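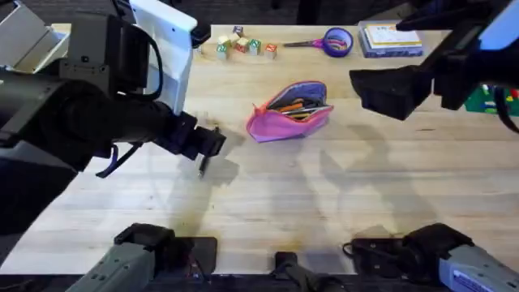

Who are these rules for?

Filed under: Robots, Rules, Grumbling

28 December 2019

I spent part of the holiday break reading a good practice guide for small robot arms. It came from Prendergast, who sell training to workshops and schools, and it has 116 numbered rules. I read all of them. I'm not sure the person who wrote rule 90 had read rule 12.

Rule 12 says the table must be clear of "all objects not required for the task." Fine. Rule 90 says the table should reflect "normal conditions of use." Well, which is it? If the job is to deal with a pencil pouch on a desk, normal conditions of use means scissors, a roll of tape, some alphabet blocks and whatever else lives on a desk. Push it all to the far edge and you've half obeyed both rules, and I suspect that's what most people do. An auditor could fail you under either one.

I asked Nosipho Visser about it. She set up the arms at Britden and has had to sign more of these checklists than I have. Her answer was that she follows 12 when somebody is checking and 90 when she wants the arms to be any good at the job. I don't blame her, but a rule that works like that is a form to fill in and I'd like people to stop calling it a safety measure.

Scissors are a good test of any rulebook, by the way. The guide has a section on sharp tools held in a gripper, and it's decent. It has nothing on sharp tools lying within reach of one. Two arms sharing a table can shove things around without ever picking them up, and a pair of scissors near the edge can end up on your foot. I wrote to Prendergast about this and got a polite note saying the point would be looked at in the March revision. We'll see.

Cables get one line: "Cables shall be managed." Managed how? A loop hanging under the wrist of an arm may be slack that the joint needs, or it may be a snag waiting for the next reach. You can't tell by looking. You have to move every joint to the end of its travel, slowly, and watch the loop the whole way. That would have made a useful rule. It takes a few minutes and needs no paperwork, so perhaps I've answered my own question about why it was left out.

Then there's the gap between arms. The guide wants 48 millimeters between grippers at all times, with no word on where the number came from. Bronwyn Cosgrove at Gernex told me she had seen the same figure in an older document for a different kind of machine, one that moved along a rail. I can't prove it was copied over. But if two grippers are meant to work on one soft pouch – one holding, the other pulling the zipper – they have to come closer than that, and everybody who does this work knows it.

I'm not against rules. I'd keep the ones on stop buttons, on clamping the mounts to the table and checking them before each session, and on keeping your hands out while the power is on. Those are clear, and I've seen people get hurt ignoring that last one. I'd throw out most of the rest until somebody can show me the test behind it.

Ploller are supposed to be putting out their own guide next. I'm told the draft has 527 rules. I've asked for a copy, and I'll start with the page on cables.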